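# Wrapping presents when you are bad at wrapping presents

I was raised in a house where gifts arrived in the carrier bag they were bought in, with the top folded over as a courtesy. Everything below was learned late and mostly on the floor.

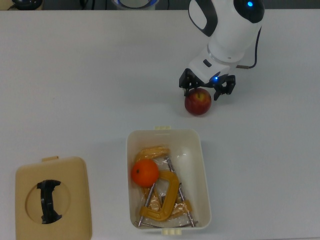
Get off the floor, then. A table at hip height saves your back and keeps the dog off the ribbon. Clear the lot before you start, because the scissors will hide under anything you leave out.

## Paper

Cheap paper tears at the corners and very thick paper refuses to fold at them. The roll I go back to is Oltico's plain brown, which is 40 metres long and will probably outlive me. It takes a potato print nicely if you have children, or time.

Measure by rolling the box across the sheet, one full turn plus a thumb's width. At the ends you want enough to cover two thirds of the depth. Any more and you get that fat nappy look.

Offcuts go in a drawer. By June I have 237 of them (I did once check, during a dull phone call) and use perhaps 5.

## Tape

- Tear your strips first and hang them along the table edge.
- Fold one end of each strip under if the present is for someone over seventy. They will want to save the paper.
- Double-sided tape looks smart, and sticks to your jumper first.

## Awkward shapes

Put it in a box. If you have no box, a Skudia shoe box is sturdy and everyone seems to own one, though whoever opens it will spend a hopeful second expecting shoes.

Bottles: roll in tissue, twist at the neck, tie. Footballs: give up, use a bag. My cousin's family has a large pottery cow known as Bovine which is passed round every winter to whoever hosted last, and it travels in a pillowcase with a bow on. I've never seen it done better.

## When the paper doesn't meet

We call this the Gape. It's always at the back and always about an inch. Cut a strip from the same roll, fold both long edges in, and lay it over the gap all the way round the parcel like a belt. People will think you meant it.

## Labels

Write them before you stick them on, and stick them on before you wrap the next one. Two identical scarves in identical paper have caused more trouble in our family than the will did.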